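From: Guido Mancuso
To: palumbo-users list
Date: 12/06/2018
Subject: Re: Nightly import drops records with trailing spaces in the key

Cinzia Serra wrote:

> We moved the Duvstead branch catalogue to Palumbo in May. Since then the
> nightly import finishes with exit status 0 but the totals do not match.
> The source file has 1,027 lines after the header, and the import log
> reports the same figure as read, but 138 of them never reach the table.
> There is nothing in the error file. Running the import a second time by
> hand gives the same result. Has anyone seen this? We are on version 3
> with the default settings, apart from the date format.
>
> The missing lines all seem to come from the older part of the catalogue,
> which was typed in at Ekirville before the two branches were merged.

Cinzia,

Yes, we had the same fault at Griltov. The lines are read, but they are then treated as duplicates and thrown away without a message. The duplicate check in version 3 compares keys after stripping spaces from both ends. Version 2 compared them as they stood. If the Ekirville records were typed with a fixed-width key field, a short key will carry trailing spaces, and it will now clash with the same key from the other branch.

You can confirm this before changing anything. Set the log level to 3 in the import section of the settings file and run the job against a copy of the table. Each dropped line will then be listed as "key present, skipped" with the line number. If the number of such lines is 138, you need look no further. If it is lower, the rest are probably failing on the date column, and I would want to see a few of them.

There are two ways to deal with it. The first is to put the old behaviour back with strip_keys = no. It works, but the search page strips spaces regardless, so a search on a shared key will return only the first match. We ran like that for a fortnight and had complaints from the front desk.

The second is to add a branch prefix to the keys before the import. Ours is a single letter and a hyphen, added by a short script which runs ahead of the nightly job. The key column is fixed at 12 characters by default, so check your longest key first. Anything over the limit is cut short, again without a message.
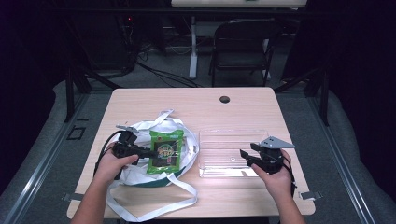

If you go for the prefix, the loans table has to be changed at the same time. It holds its own copy of the key and is not updated by the import. Take the nightly job out of the schedule, back up both tables, change the keys in both, rebuild the index, and only then put the job back. We rebuilt the index first and had to do it again.

I would also leave the date format alone until the totals agree. Changing both at once makes the log hard to read.

The silent skip ought to be a warning at the default log level. I reported it to the maintainers when we found it and have had no reply so far. If you see the same lines in your log, please add your version and settings to that report.

I can send the prefix script off list. It assumes the key is in the first column and that the file is tab separated.

Guido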